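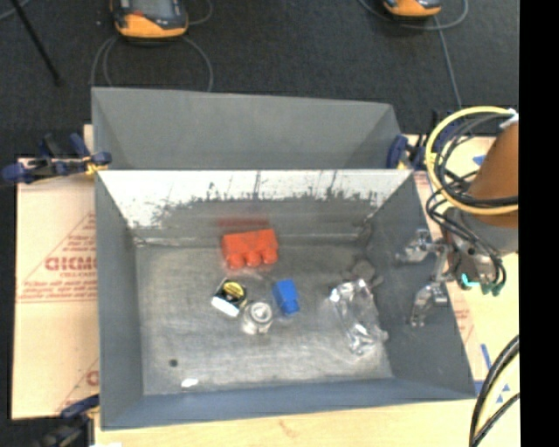 Odds and ends waiting to be sorted: toy blocks, a small roll and some packaging.

How to sort a mixed bin of small odds and ends

Any bin left on a worktop fills up. Toy bricks go in with bits of packaging, rolls of this and that, and things that fell out of a pocket. This method clears one bin at a time and uses things most homes have already. Allow 34 minutes for a full bin, less for one with only a layer on the bottom.

What you need

A second empty bin, the same size if possible
A few small tubs or jars with lids
A bag for rubbish and another for recycling
A damp cloth and a drop of washing-up liquid
Sticky labels and a pen

Step 1. Set up the table

Stand the two bins one behind the other with their rims touching, the full one nearest you. Small pieces can't drop down the gap that way. Put the tubs to the left and the bags on the floor.

Step 2. Take out the rubbish first

Clear wrappers take up far more room than their weight suggests. Feel along each one before you throw it out. Small screws and spare parts often stay in the corner of a bag, and crumpled plastic hides them well. Scraps of paper can go at the same time.

Step 3. Pick out the toys

Building blocks go straight into a tub of their own. Don't sort by colour at this stage. If you have more than one make of brick, try two together, and if they don't grip, keep them apart. We use a Taletti tub with a screw lid, but an ice cream tub does the same job.

Step 4. Deal with rolls and small packets

Check that the loose end of any roll is stuck down, then store it on its side. Small packets with a label should be kept closed until you have read it. Write the contents on a fresh label if the old one has rubbed off. Anything you can't name goes in the second bin.

Step 5. Clean the bin

Tip out the grit and wipe the floor and walls. Scuffs and scratches in an old bin won't come out with a cloth, and scouring makes them worse. Dark spots may be glue or ink. Leave a wet cloth on them for 16 minutes and try again. Dry the bin before anything goes back in.

Step 6. Put things away

Tubs go back in the clean bin with the labels facing up. The Sillon bins we had before were too shallow for this and the lids caught on the shelf above. Measure yours first.

The second bin

Write the month on a label and stick it to the side. Whatever is still there in April can be given away or thrown out. Batteries should be taken to a collection point and kept out of the household rubbish.

Last updated 23 October 2020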